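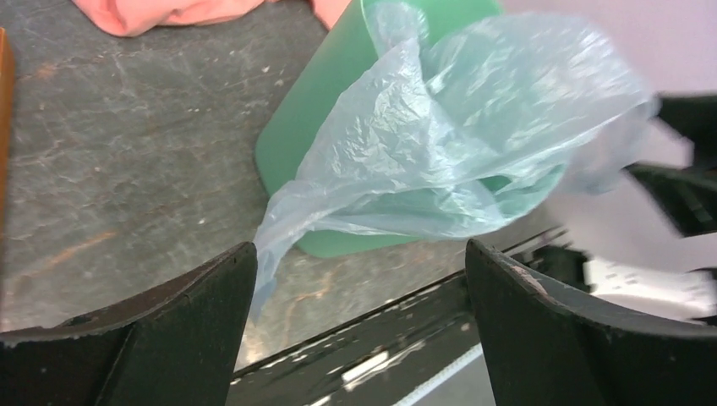

**Banura Robotics | Grippers & Wrist Cameras Team**

# Verketti Two-Finger Gripper with Wrist Camera

Thin plastic is what got us started on the Verketti. A crinkled bag sags, clings to itself, lets light straight through, and changes shape every time you breathe near it. Most of the grippers we had on the shelf were happy with boxes and bottles and hopeless with a bag half in and half out of a plastic container. So we built one around the bag, and we love how it came out!

The Verketti is a parallel two-finger gripper with a small camera mounted at the wrist, looking out along the fingers. Both fingertips stay in view, so whoever is driving the arm (or whatever policy is driving it) can see the gap between the tips and the thing about to go into it. For soft, see-through stuff that view makes a huge difference. From an overhead camera a pale blue bag over a mint-green tub is mostly glare. From the wrist you get the folds, and you get the loose tail of the bag hanging right there by the left fingertip.

## The fingers

Matte black, flat on the inside face, narrowing to a slim tip. We tried rounder tips first and they kept pushing film away. The slim ones get under a fold or close on a loose corner, and they're still stiff enough to take hold of a container rim.

The finish does pick up pale scuffs and small chips with use, on both fingers. It's cosmetic. If it bothers you, or if your vision model was trained on clean fingers and gets fussy, a fresh pair goes on with two screws each and you don't need to recalibrate the camera.

## Specs

| | |
|---|---|
| Opening | 70 mm |
| Weight, with camera | 395 g |
| Grip force settings | 5 |
| Spare fingers | sold in pairs |
| Arm mount | Ondent plate, included |
| Finish | matte black fingers, gloss black body |

Start on the lowest grip setting for bags and cloth. You can always go up, and a thin bag will stretch on you if you begin in the middle.

## Jobs it's good at

- pulling a bag out of a tub, or tucking one in
- picking up a small cloth by the edge
- righting a container that's sitting tilted on its corner
- two-arm work, where one arm steadies and the other pulls

That last one is our favorite. A pair of Verkettis on facing arms can work over the same patch of table, and since the fingers are slim they stay out of each other's way better than you'd expect. Do give the second arm some room on its side of the table, and keep cables tied back on both.

## A word on tables

Dark, mottled surfaces work nicely under pale plastic. You want the contrast. Glossy white tops are harder, especially with a translucent bag, and we'd put a gray mat down before spending an afternoon on exposure settings. Dust and specks haven't given us any trouble.

## What's in the box

Gripper body, one pair of fingers fitted, wrist camera with cable, Ondent mounting plate, hex key, and a printed setup card. The Quansah driver package is a separate download and covers both single and paired setups. If you installed it before June, please update, as the older version mixes up left and right cameras when two grippers are plugged in.

## Ordering

Ships within 14 days. Pairs are matched and tested together, so order them together if you can. Spare fingers usually go out faster.

Page updated Sep 19, 2026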